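Brernergate Robotics Club: what we did with a kitchen that isn't there
Speaker notes, evening talk for parents and new members, 9 slides

Slide 1. Title
Say hello. Wait for the chairs to stop scraping. Thank Nantana Jaidee for the room and for the extension lead, which I will otherwise forget.

Slide 2. Why simulate
We are a school club with the budget of a school club. A proper arm costs more than our minibus, and the minibus doesn't go either. So this year's project, Tenditz, lives entirely on the computers in the back row. When a student drives the arm into the worktop at full speed, the bill is nil. This has been tested thoroughly.

Slide 3. The task
Pick up the white vase. Put it down somewhere else, upright for preference. Ask the room how long they think that takes to program. Let them say an afternoon. We began in October and I had hair.

Slide 4. Close view

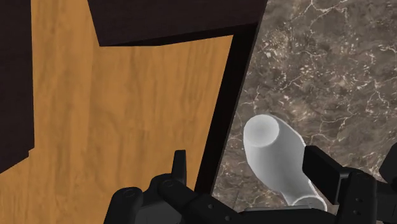

Tenditz, gripper camera: fingers open, vase on its side.

Leave it up for a bit. Points to make:
The students' first idea was to close the fingers and hope. A smooth round thing held slightly off centre will roll, and then the arm goes after it like a man chasing his hat.
Lovely Salazar's fix was to have the program work out which way the neck points before the hand goes anywhere near it. She wrote it on the back of a maths worksheet. The maths department has asked for it back.
If someone asks about friction: yes, we set it ourselves, and yes, we set it far too high at first. For a week everything in the kitchen behaved as if it had been dipped in jam, and our success rate was wonderful.

Slide 5. Numbers
We ran 4000 attempts over the spring. The vase ended up where it was meant to be in 1229 of them. Pause here. Somebody's dad will work out the percentage aloud, let him.
Explain that the early runs drag it down badly. Also explain that we kept the early runs in, after a long argument that I lost to a twelve-year-old.

Slide 6. Clutter
Once the arm could manage a vase some of the time, the students wanted it harder. Each pair chose things to share the counter with it. The cabbage won by a landslide and I have given up asking why. The pepper was the sensible choice, small and shiny, and it causes more trouble than you'd think when the program is judging what is worth picking up.

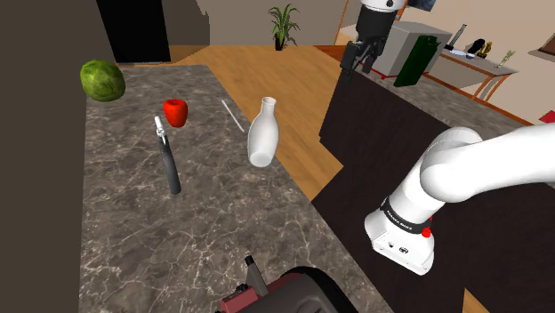
The rule we settled on was that the arm may nudge other objects but not send them to the floor. "Nudge" took up two whole meetings. The Huamán pair (named after the street one of them lives in, it's a long story, don't tell it) wrote a scoring sheet with points off for every centimetre a bystander vegetable is moved. It's a better document than our safety policy.

Slide 7. What went wrong
Keep this quick, the students enjoy it too much.
The arm that let go early, every time, because two people had used different units.
The run we left going over lunch, which filled the shared drive and took Year 9's coursework folder down with it. Apologise again if their teacher is in.
The version saved as final_final_USE_THIS, which you should not use.

Slide 8. Usent
Usent is the small regional contest in May. Teams get a room they haven't seen and 4 objects off a list. We've entered one team. Lovely is captain, by vote, and has already banned me from touching the keyboard on the day.
Hand round the permission slips NOW and not at the end. Last year they all went home under the biscuits.

Slide 9. Questions
Likely ones: does my child need to know how to code (no), is there homework (no, though they seem to do it anyway), can the robot make tea (no, see slide 5).
Demo on the back row for anyone who wants a go. Log in first, the password is on the sticky note under the left-hand monitor. Take the sticky note off before the parents get there.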